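Do "Hidden Gem" Lists Send Visitors Anywhere New? A Small Study of Rumness

Final report, Travel and Tourism Research Methods
Róisín Foley
8 July 2024

Why I picked this

Rumness is a harbor town with one famous street. If you have seen a picture of the place, you have seen Quay Row, with the painted doors and the steps going down to the water. The regional travel site Tivus has run a series of "hidden gem" articles on the town for several years, and the claim behind them is that they ease the crush on Quay Row by sending people to other parts of town. The claim gets repeated in guidebooks, on the signs at the bus station and by at least two of my classmates. I had never seen anyone try to check it.

My proposal in February said I would "measure the effect of travel articles on visitor movement." That was too big. What I could do was look at what visitors posted and ask whether the places in the articles showed up. The rest of this report should be read with that smaller aim in mind.

What I collected

I used public posts from Geltden, the trip-sharing app most visitors to Rumness seem to use. A post counted if it had a location tag inside the town limits and was part of a trip the user had marked as finished. That gave me 3,782 posts. I threw out duplicates, posts by businesses, and posts where the tag was just "Rumness" with nothing more exact. After that I had 2,511.

I also read 20 Tivus articles and wrote down every place they called hidden, secret, overlooked or quiet. The list included the old rope works, the chapel garden, the north beach and the Ó Briain tea rooms, which appear in more of the articles than any other business. I don't know whether the tea rooms pay for this. The articles do not say, and my e-mail to the site got no reply.

Last, I spoke with 55 visitors at the bus station while they were waiting to leave. These were short talks of a few minutes. I asked where they had been, how they had heard of it, and whether they would go back.

What the posts showed

Most of the posts were from Quay Row or from places you can see from Quay Row. I expected this. What I did not expect was how poorly the "hidden" places did even among people who said they had read about them. The chapel garden, praised in article after article, hardly appears. The north beach does appear, but mainly in posts by people who were staying at the campsite behind it, and they would have walked there anyway.

The Ó Briain tea rooms are the exception. They show up a lot. They are also on the corner between the parking lot and Quay Row, so I am not sure what sense of "hidden" is being used. A visitor who had read nothing at all would walk past the front door twice in an afternoon.

I tried to see if posts went up after an article came out. In a few cases they did, for a week or two, and then went back down. In other cases they went up before the article, which could mean that the writers were following the crowd. One bump at the rope works matched an article nicely until I found that an open day had been held there the same weekend.

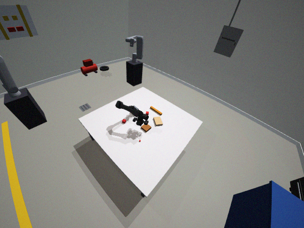
Did the articles move visitors away from Quay Row? Nothing in the posts or the bus station talks shows that they did, and most people who went to a "hidden" place went to Quay Row on the same day as well.

The second part of that answer matters more to me than the first. The promise is that people will go somewhere else instead. In the trips I looked at, the extra stop was added on top. The street was as busy as before, and the visitor had also seen a garden.

What people told me

The talks at the bus station were more useful than I had planned for. Several people had saved a Tivus article and never opened it again. One man had a printed copy folded in his jacket and had visited none of the places on it – it had rained, he said, and the walk to the beach looked longer than the article made it sound. It is longer. The article says "a short stroll" and it took me most of an hour, partly along a road with no sidewalk.

A couple from out of state were annoyed about the rope works. They had walked out there and found the gate locked. The opening hours in the article were old, and no one had gone back to fix them. Two students said they liked the chapel garden very much and would not be posting about it. I have thought about that answer a good deal, because my whole method depends on people posting.

Problems with this study

There are plenty, and I would rather list them than have them pointed out.

People who post are not the same as people who visit. Older visitors are probably missing from the Geltden data almost completely. Anyone who keeps a quiet place to themselves, like the two students, is missing too.

The bus station is a bad spot for a fair sample. Visitors with cars never pass through it, and they are the ones who could most easily reach the north beach. I chose it because people there had time to talk and there was a roof.

I sorted the posts alone. A second reader should have checked at least part of my sorting, and my partner for the project dropped the class before we got that far.

I also started out doubting the claim, and a reader should keep that in mind. I tried to look hardest at the cases that went against me, but I can't promise I did it evenly.

What I would do next

A proper answer needs foot counts on Quay Row and at the other places on the same days, before and after an article comes out. The town has a counter at the top of the steps, but I was told the numbers are not given to students. I would also ask drivers at the parking lot. And I would want to know how the places get picked in the first place, starting with the tea rooms.

Until someone does that work, I think the bus station signs should stop saying that the articles have "spread the benefits of tourism across Rumness."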